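Listeners wanted – home music libraries and speaker study, Sturkar

Paid. Starts June. Last updated: places still open for evenings, daytime nearly full

We're looking for people who still keep their own music files. Folders of MP3s, ripped CDs, an old drive in a drawer, a laptop you daren't switch off in case it never comes back on. If you play any of it at home, even once a month, we want to hear from you.

Sturkar makes a small music player for the living room. The software that runs it is called Dretetti and it's meant to read whatever mess of files you give it and play the lot without a monthly fee. It works nicely on our own collections. Our own collections are tidy. Yours probably isn't, so come and help.

The study is run by Siv Hovland with Vilgot Strand on the technical side. Most sessions at our rooms in Lunde, some at your home if you agree to it.

Who we need

74 people in total, 41 already signed up at the time of writing. Any age over 18. You don't need to know anything about audio. You don't need good ears, whatever that means. What you do need:

– a music collection of your own, at least 500 tracks, stored as files (not only a streaming account)
– a computer or drive we can plug into, or a copy of the files on a stick
– a broadband connection at home, any speed
– able to get to Lunde twice, for about two hours each time
– happy to keep a short listening diary in between

We are short of people over 60, people with classical collections, and people whose files are mostly recorded from tape or vinyl. If that's you please do apply even if you're unsure about the rest. Also anyone with a lot of spoken word – radio plays, language courses, that sort of thing. Dretetti keeps shuffling chapter nine of something in between two pop songs and we'd like to see it fail on more kinds of material.
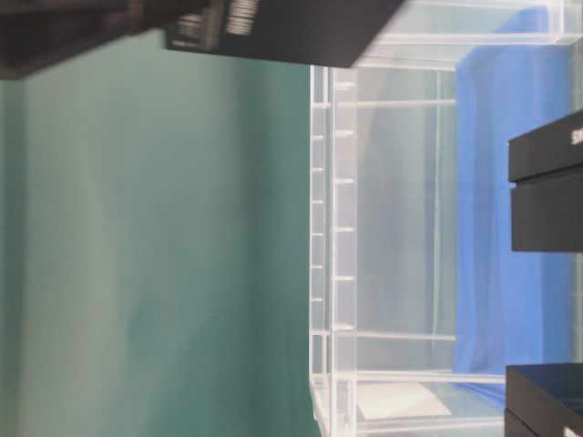 What you'll do

First visit. You bring your files, we copy them to a test player, and you sit down and try to find things. An album, one song you half remember, everything by one singer whose name is spelled three different ways. Siv sits with you and takes notes. No right answers, say what you like about it, swearing is fine.

Then three weeks with the player at home. It connects to a hi-fi, to active speakers or straight to headphones. Leads included. You use it as you'd use anything else and write a few lines in the diary when you've played something. Two or three entries a week is plenty. If it annoyed you write down what you were trying to do, that's worth more to us than a long nice paragraph.

Second visit. Bring the player back, talk through the diary, and do a short listening test with the same piece of music at different file qualities. People get nervous about this one. You can't do badly in it, we're testing the files and the player.

Home visits are optional. Maarja Sakalauskas will come out with a meter and check the Wi-Fi in the room where the player stands. Takes under an hour. You'd get an extra payment for that, see below.

What you get

A gift card for each visit to Lunde, plus travel at bus or train fare. Second card is the bigger one, because it covers the diary weeks as well. Home visit paid on top. Amounts are in the information sheet we send before you agree to anything, we've been told to keep them out of the advert.

You also get your library back on a stick with the album covers and track names cleaned up, if you want it. Tell us if you don't. One person in the pilot had his own naming system and was not pleased.

You don't keep the player, sorry. Participants can buy one at the end at a reduced price, no pressure, and not before the diary is in.

Your files

This comes up in every phone call so here it is in writing. We don't ask where your music came from. We don't keep a list of what you own against your name. The copy on the test player is wiped after your second visit and you can watch it being done. Nothing is uploaded. What we do keep is technical: file types, how tags are written, how many duplicates, how long a search took. That gets a number and not a name.

Trygve Haugland is responsible for the data side and you can write to him direct if something bothers you, or if you want your records removed. You can drop out at any point, including halfway through, and still be paid for visits you've done.

Woteck supply the amplifier board in the player. They get to see the overall results, they don't see anything about single participants. 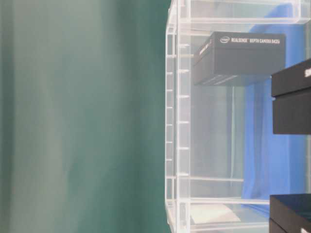
Can I take part if my music is on an old iPod and nowhere else?
Bring it along with its cable and we'll try to get the files off while you wait. Most of the time that works. If it doesn't, we'll pay your fare and you've lost an afternoon.

What if I have far too much?
The test player takes up to 600 albums or so before it gets slow. With more than that we'll pick a part of the collection together at the first visit. Please don't delete anything at home on our account.

Do I have to give up streaming for three weeks?
No. Carry on. Just note in the diary when you went to a streaming service for something you own as files, and why if you know.

Can two people from the same house sign up?
One collection per household, but you can share the diary and both come to the visits. Payment is per household. Put both names on the form.

Is the building accessible?
Step-free from the car park, lift to our floor. The listening room door is narrow, so tell us if you use a wheelchair and we'll set up the test in the big room. Same equipment, slightly more noise from the corridor.

I have tinnitus / hearing aids.
Fine, and useful. Say so on the form so we can plan a longer slot. You can skip the listening test and still get paid in full.

How to apply

Send an email with the word LISTENER in the subject line. In it, please put

your name and a phone number
roughly how many tracks or albums you have, a guess is OK
what they're stored on
what you play them through at home
what times suit you: mornings from 9.30, afternoons, or evenings until 8

That's all, no CV, no covering letter. Gunnel Sandberg answers the mail and will ring you back, usually within a few working days. If she doesn't get you she'll try once more and then send a text. The number shows as withheld, sorry about that, it's the switchboard and we can't change it.

After the call you get the information sheet and a consent form. Read them first, sign at the first visit. Please don't post signed forms ahead, they end up in the wrong tray.

Applications stay open until the places are gone. If you're over 60 or have mostly tape and vinyl transfers we're holding places back for you until the end of June, after that they go to the waiting list.

Already applied in the spring and heard nothing? We had a problem with the form on the old page and lost a few. Please apply again, and put SECOND TRY in the subject line so Gunnel can move you up teh queue.

Parking behind the building is free after five. Before that use the station side, and keep your ticket for the travel claim.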